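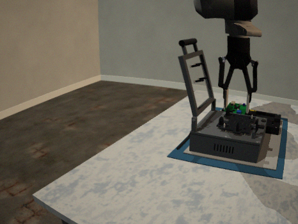 Kha Lương still laughs about the letter that said no. She had tried out to be the host of Pustley, the evening quiz show, and the answer came in two lines on September 12, 2022.

Print | E-mail this item

Kha was one of 307 people who sent a tape. The producers at Trulier invited 20 of them to the studio, and each one had to read the opening jokes and then talk with a guest for 17 minutes.

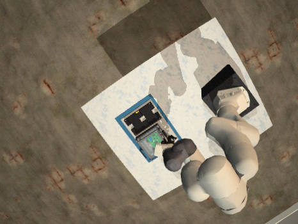

The tray and the arm on the white tabletop.

Her guest was a singer who did not want to talk – so Kha asked him about soup. The room liked it, but the job went to another person. 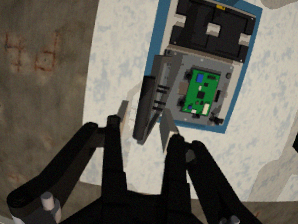
Khang Triệu remembers that he voted for her and lost. He kept her tape, and when Wirnura asked him for a host for the small travel series Cù, he sent it to them the same evening.

Cù is now in its second season. Kha writes her own questions and still answers letters from viewers, nearly 600 until now. Many of them ask how to try out for television.

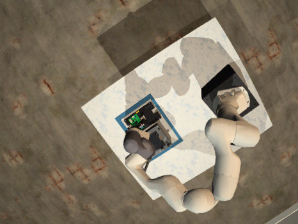 Robot arm, with the blue-edged tray.

New episodes of Cù start at the end of September.

14 shares | 3 comments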